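Andarau gripper comparison

The Andarau gripper comparison is a set of bench trials in which soft-faced robot fingers are tested against one another on ordinary household and packaging items. It was started by Kolbrún Arnardóttir and Amado Saludo at Broriseo, a small automation laboratory, and is named after the building where the first tests were run. The results are used mainly by people choosing fingers for two-armed robots that handle light, smooth or easily dented objects.

Background

Broriseo had been using flat rubber pads on its arms. The pads held boxes well but tended to leave marks on thin metal, and they let cylinders roll when the two fingers closed slightly out of line. In January, Saludo proposed trying printed fingers with an open inner structure that gives way where it touches the object. Olga Paredes wrote the first test plan, which listed 13 finger designs. Most of them were variations on one shape with different wall thicknesses, rib spacing and surface patterns.

Test setup

Trials take place on a white table with an arm working from either side. The best-known task in the set is the can sort, in which a beverage can is picked up and placed in one of two open plastic containers, one blue and one pink. Cans are a useful test object - they are light, they are slippery, and a dent shows at once. The fingers used for this task are blue plastic, with a ribbed inner face and small perforations over the outer surface.

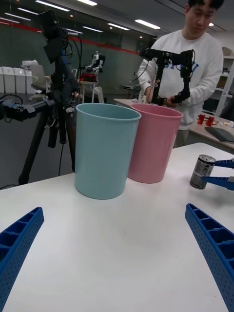
Why are the fingers ribbed on the inside when a smooth pad would touch more of the can?

Ribs can bend separately, so a finger made this way wraps a little around a curved surface and spreads the force over a longer strip. A stiff smooth pad meets a cylinder along a narrow line. Soft smooth pads do better, but in the Andarau trials they wore faster and picked up dust, which lowered their grip over a long session.

Control and teaching

Two ways of driving the arms were compared. In the first, an operator moves a handheld device and the arm follows. In the second, the arm repeats a stored path with small corrections from camera images. The controller software, called Prorkelitz, was written by Grímur Riis and records finger position, motor current and camera images on one clock.

Riis found that operators closed the fingers harder than the task required, especially in their first hour. The stored paths were gentler but failed more often when a can was lying on its side with its end toward the arm. Later versions of the test plan treat standing cans and cans on their sides as separate tasks.

Camera placement

Each arm carries a small camera near the gripper, and a further camera looks at the table from a fixed position. The wrist view is the more useful one during the last part of a grasp, when the fingers may hide the object from other angles. 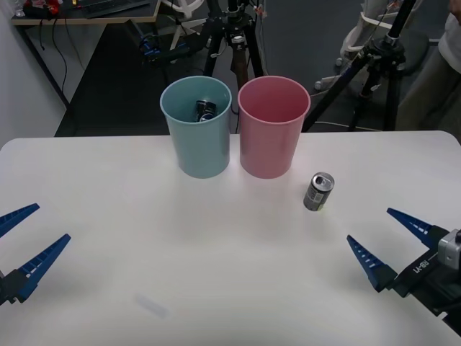
The fixed view is better for judging where the containers are and whether a can has gone into the right one. Sille Sveinbjörnsson compared runs made with both views against runs made with the wrist view alone, and reported that the loss of the fixed view mattered more for placing than for picking.

Results

The first full series had 696 grasps, of which 309 were made on cans lying on their sides. Fingers with closely spaced ribs and thin walls marked the fewest cans. They also twisted more under sideways load, and the laboratory at Skov, which repeated part of the series, rated a thicker version higher for that reason. The two groups still use different fingers.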